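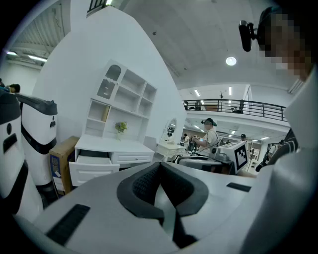 Dramstead unit: the display furniture, gallery

Pondex sells its display range on the promise that a bare unit can look like a proper shop by teatime. I've heard that sort of thing before, so I went over to Grerdale in July to look at the Dramstead unit for myself. My notes on the furniture are below. Click any picture for the larger version.

White cabinet
Wooden, painted white, and the best thing in the range if you believe the brochure. I like it well enough. I'd like it more in a colour that didn't show every fingerprint, and I'd want to see it again after a winter of people leaning on it.

Partition wall
Tall, white and very plain. The brochure says it "creates a room within a room". It creates a wall. Fine behind a cabinet, a bit bleak when you're left with a long stretch of it and nothing hung up.

White on white
Cabinet against partition. I'm told this makes the goods stand out. Perhaps it does, if the goods aren't white as well.

Cardboard boxes
Every display I visit has one about the place, usually upright against something. Pondex has plenty to say about shelves and very little about where the packaging is meant to go. A cupboard with a door would do it.

Shelf, close up
Rated by the makers at 300 for the set, in kilos, spread evenly. Who spreads anything evenly? I'd put the heavy stuff at the bottom and leave the number to the brochure.

Price card
£400 for the cabinet, or £500 with delivery and fitting. The Hashemi version is cheaper and comes unpainted, so add a tin of paint and a weekend before you call it a saving.

Doorway, 3 pm
Better light by now, and the white looked less chilly. I still think the whole lot needs one warm colour somewhere. The partition would be the cheapest place to try it.

More from Grerdale
Back to all galleries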